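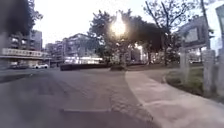
Maricruz Carrillo
Household tips editor, Botine

Search tips and how-tos Go

So it's boot season again, and my back hall smells like a wet dog even though we haven't owned a dog in years. I walk every day, whatever the sky is doing (my knees insist), and between my shoes and everybody else's I've become a bit of an expert in getting the outdoors back out of the house. A few of you asked me to write down how I do it, so this is the whole muddle, in no special order.

Let the mud dry. I know, I know, you want to get it off right away! But wet mud just smears into the stitching. I leave shoes on an old baking sheet lined with newspaper overnight, and in the morning most of it comes off with a stiff brush. For the grooves in the soles I like a wooden skewer, the kind you'd use for kebabs. Do this over the trash can and not over the sink. I clogged our drain that way one February and the plumber was very kind and very expensive.

Newspaper goes inside the shoes too, crumpled loosely. If you pack it hard it just sits there soaked in the middle. Change it after an hour or so, then again before bed. Pull the insoles out and stand them up against the wall on their own, they dry so much faster. And please keep leather away from the radiator. I cooked a pair of brown ankle boots once and they cracked right across the toes, and no amount of conditioner brought them back.

Salt stains: equal parts white vinegar and cool water, on a soft cloth, dabbed and not scrubbed. Wipe again with plain water, let them dry slowly, then put a little conditioner on. Try it on the heel first if you're nervous about the color. I wouldn't do this on suede at all. Suede gets a dry brush and a pencil eraser from me, and if that doesn't work I wear them anyway.

Now, the smell. Baking soda is what everyone says and it does work, but it gets everywhere, so I spoon it into old socks (clean ones!), knot the tops, and drop one in each shoe. They last me about a month before they start to feel like little rocks. Washable insoles are worth the money too. Mine go in a mesh bag on cold with the towels.

The hall floor itself needs two mats, one outside that's rough and one inside that's thick and thirsty. I had only the inside one for years and wondered why I was mopping so much. Shake the outside one hard against a railing, and if it's rubber-backed let the underside dry too or you'll get a gray shadow on the floor that's a real pain to lift.

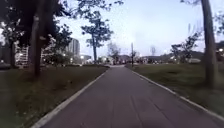 Osamu Murakami wrote in to say that I'd left out laces last time, and that he soaks his in a jar of warm water with a squirt of dish soap, puts the lid on, and shakes it while the coffee brews. He also rubs a candle stub along the zippers of his winter boots before the first cold week, and says they haven't stuck on him yet.

I tried the jar! It's very satisfying, and the water that comes out is disgusting. I rinse twice and hang the laces over a doorknob. The candle I already did for the dresser drawers, so I don't know why zippers never crossed my mind. 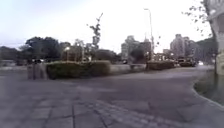

Maricruz Carrillo, household tips editor

One more batch and then I'll let you go. Wet coats want a wide hanger and some air around them, so don't shove them back in the closet with the others. I have six hooks in the hall and I try to leave every other one free when it's pouring, which my family ignores completely. Empty the pockets first. A forgotten tissue will turn to paste, and a forgotten lip balm is worse.

Gloves dry best upside down over clothespins or the necks of empty bottles, so the fingers stay open. Knit hats I press in a towel, never wring, and then I pull them over a bowl that's close to head size. If yours has a pompom, fluff it while it's still a bit damp.

Umbrellas get opened in the bathtub until they're dry, ribs and all. Then a tiny drop of oil on the hinge bits if they squeak, wiped off well so it doesn't mark the fabric.

And if your waterproof jacket has stopped beading, wash it before you buy a spray. Go easy on the soap, skip the fabric softener, rinse it an extra time, and check the label to see if it can take low heat in the dryer. Mine perked right up after that, and the can of spray is still sitting on the shelf with the cap on.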